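Pleltstead Rock Sieve and Pan Set

Hello, and thanks for stopping by the shop page! This is the set I get asked about most, so I've tried to put everything in one place. I've been panning and poking about in old spoil heaps near Ollow since I was a girl, and I've used this exact kit, or the one before it, for most of that time.

You get the green plastic pan, two stacking sieves (the coarse one and the fine one), a snuffer bottle, a hand lens and a canvas roll to carry the lot. It weighs 510 grams without the roll, and I can get mine in a rucksack with my sandwiches and still have room for a coat. The pan is 30 cm across the top. I know some people like a bigger one, but my wrists give up long before the gravel does, and this size suits me down to the ground.

The sieves are made for me by Fukuda, who also do the mesh for my bigger classifiers. The mesh is stainless steel and it's crimped in properly all the way round, so you don't get that annoying lip where all the good stuff hides. If you bend one (I've sat on mine, don't ask) I can sell you a single replacement.

A word about cleaning. New pans have a slightly greasy film on them from the moulding, and fine gold will float straight off it. Give yours a good wash in warm water with a drop of washing-up liquid before the first trip, rinse it twice, and let it dry by itself. Use a soft sponge, please! Wire wool scratches the riffles and then you're stuck with it. 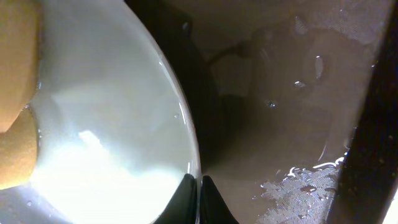 Sponge-like object and white bowl

The lens is 20x, which is plenty for telling mica from anything you might get excited about. Hold it right up to your eye and bring the stone to it — most beginners do it the other way round and think the lens is faulty. Fumiko Hosoda wrote the little leaflet that comes in the roll, and her drawings of quartz, galena and fluorspar are far better than anything I could do. Keep it dry if you can, it's only paper.

Please do get permission before you pan or dig anywhere. I can't tell you which streams are open, the rules vary and they change, so ask the landowner first and stay well away from old shafts and adits.

Orders go out from Mimthorpe most mornings, and anything that reaches me before 11 am normally leaves the same day. February is my slow month as I'm off doing the stock count, so allow a bit longer then. If you'd like the children's version with the smaller pan, drop me a line and I'll see what I've got on the shelf.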